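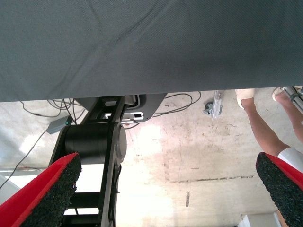
Workshops, Sheds and Garages > Floors and Surfaces

Brown marks on bare concrete - scrub, seal or stop looking?

stoker_lane
Pale concrete floor, never sealed, and it has the complexion of an old teapot. Scuffs, smudges, brownish patches that have outlived two mops and my good mood. With the light full on it you get a great patch of glare in the middle and all the grubbiness round the outside. The grey cloth is staying, before anyone starts. I want to know about the floor.

Rest of the room is 15 square metres. Do I seal it, paint it, or buy a rug and call it a decision?

Ebbe Nordin
Have you tried a proper degreaser? Washing-up liquid just moves it about and makes it smell of lemons.

stoker_lane
Tried the Cindance one. Left it 2 hours as per the bottle. The floor is now a cleaner shade of dirty.

gronli_girl
Don't paint it. I painted ours in January and it came up in sheets wherever anything heavy had been dragged. I'm still finding bits of it in my socks.

Ebbe Nordin
That's prep, not paint. Did you etch it first?

gronli_girl
I swept it first.

Ebbe Nordin
Well then.

Elsa Torvik
I'd get the cables up off the floor before doing anything wet down there. And the little grey box with the green light, whatever that feeds. You can't mop round a tangle like that, you only end up with a clean outline of it.

stoker_lane
Fair. They were going to be tidied when I moved in. Is there a clip that sticks to concrete for longer than an afternoon?

Elsa Torvik
No. Hook and loop straps, then hang the lot from whatever's nearest. I bought a bag of 300 adhesive clips once and have about 290 of them left, if you'd like to be disappointed by post.

hobnail
Penetrating sealer, matt, two thin coats. Eltar do one. It won't shift the brown but it stops the next lot going in. 116 for the big tin at my place, which hurt.

Ebbe Nordin
Sealing over stains just keeps them for ever. Poultice first.

hobnail
It's a workshop floor, Ebbe, it isn't a font.

gronli_girl
Also that cloth hem is going to wick up whatever you put down if it's anywhere near the wet. Pin it up out of the way - bulldog clips do it. It's a bit creased anyway so it won't mind.

stoker_lane
Right. Straps ordered, cloth up, poultice on the worst patch to keep Ebbe happy, then the matt stuff. Will report back.

hobnail
What are you using for the poultice?

stoker_lane
Was hoping someone would say.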